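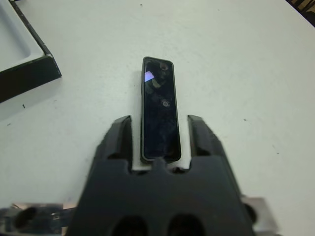 Subject: Re: [arm-club] Pick-and-place numbers for the September demo

On Thursday, Benedicta Kwofie wrote:

> Good news from the bench. The Halovance arm did 143 good picks
> with the black slab and the tray this week. I think we can tell
> the Mornik organizers that we're ready for the open category, and
> I'd like to put "reliable grasping of flat objects" on the poster.
> Any objections before I send it to the printer?

Yes, one objection, and it's to the word "reliable."

143 good picks out of how many? I went through the log and found 328 attempts. That's well under half. Maybe a lot of those were from before the gripper code was changed, but the log doesn't say which version was running, so I can't throw them out and neither can you.

My second problem is the setup. In the wrist shot at the top of this message, the slab is lying flat near the middle of a white table, long side pointing away from the gripper, with a finger on either side of it. That's about as friendly a start as you can give a two-finger gripper. I looked at the start positions for the last 104 attempts and they're nearly all like that. If somebody on the Mornik side puts it down crosswise, or up against the tray, what do we have to show them?

Then there's the glossy face. You can see a bright square of light reflected on it, and cloudy gray streaks lower down. I don't trust the detector on a surface like that. Zaugg's writeup from last year blamed reflections for most of their misses, and they had a matte part.

I'm not trying to kill the entry. What I'd want before the word goes on a poster:

- Log the code version with every attempt. It's a one-line change.
- Start the slab at random angles. Have someone who didn't write the code put it down.
- Run it with the overhead lights on, then off, and keep the two sets apart.
- Count a pick only if the slab ends up in the tray. Right now a lift counts, even if it drops 2 seconds later.

If the Sotum lab is free Thursday after 4, I can come in and place the slab for you. I'll be as annoying about it as I can.

In the meantime "grasping of flat objects" is fine with me – just leave the adjective off. And please hold the printer until we have the new runs.

Catríona Moynihan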